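Open Day at the Sarkport Household Robotics Workshop

Reading time: 2 minutes

On the afternoon of 2019-10-18 I attended the open day held by Bakness at its Sarkport premises. Visitors were received at the side entrance on Vilela Street and issued a badge and a printed program. The organizers reported 903 registrations, and the line for the first session reached the parking lot.

The introductory talk was given by Youssra Younis, who is responsible for the household tasks program. She explained that the work concerns small objects in ordinary homes: picking them up, telling them apart and returning them to a container. An operator first performs each task with hand-held grippers, and the recordings are later used to train a robot arm. The present collection stands at 4000 recordings, of which 1130 were made in bedrooms.

Ms. Younis was candid about the difficulties. Soft bedding shifts under the fingers, and clear packaging is hard for a camera to read. A visitor asked whether the grippers could manage a single hairpin. She replied that she would not promise it before April.

We were then shown material from the bedroom series, in which hair accessories are handled on top of a bed. I had expected a bare surface and a few plain blocks. The setting was a good deal closer to my daughter's room.

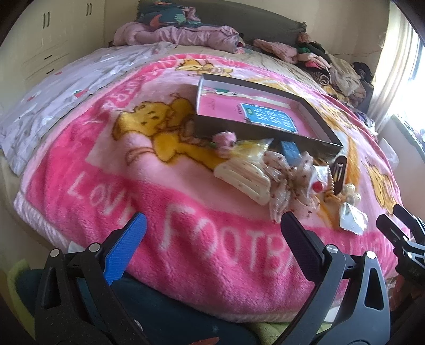

Hair accessories beside an open box, with the blue-padded gripper finger at left.

Afterward, visitors were permitted to try a pair of grippers at a practice bench. They are heavier than they look, and my own attempt with a hair clip took three tries. Coffee was served on the upper floor until five.

I thank Bakness for its hospitality.

Comments

Jaqueline Manríquez: I attended the morning session. The talk was very clear, but the back rows could not hear the questions.

R. P.: Will there be another open day in the spring?

Recent posts
A Morning at the Kidstead Sorting Center
Notes on the Sarkport Ferry Timetable
The Library Reading Room Reopens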